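Cargo Limits and Port Traffic in Votthorpe

The August update to Votthorpe replaces the flat cargo limit with a weight table. Under the old rule, every merchant ship carried 800 units, regardless of hull type. Each hull now has its own limit, and goods are charged by weight when they are loaded.

The change matters most at Cidgate, the busiest port on the server. Ore bound for Cidgate used to travel in the cheapest hull available, which left the larger ships with little to do. On the test server, a light hull could load 104 units of ore before its speed dropped.
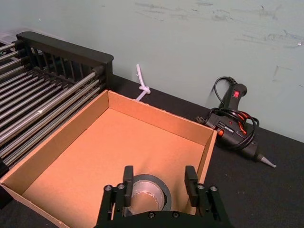
Heavy hulls can carry 626 units of the same ore, but they need a deep berth. Port owners set the fee for these berths and may change it once per game day. A fee change does not apply to ships already at the dock.

Proris, the trading guild with the largest fleet, moved most of its ore routes to heavy hulls during testing. Smaller guilds kept to cloth and spice, where weight has little effect on profit. Almost 3000 trade runs were logged before the test closed.
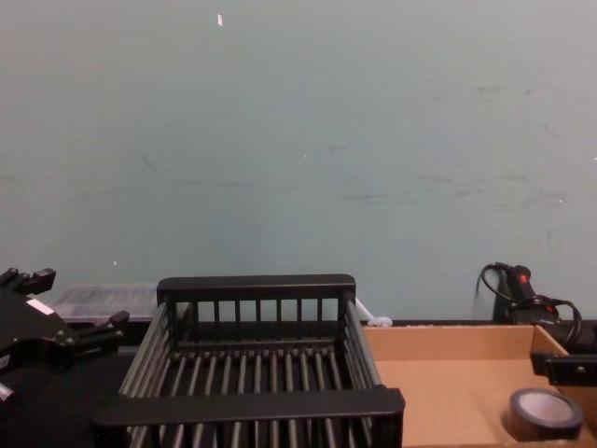 Black wire rack on a dark tabletop, against a pale wall.

Contracts signed before the update keep the old limit until they expire. New contracts list weight beside price, and the harbor screen shows both values before a captain accepts. Berth fees are paid on arrival.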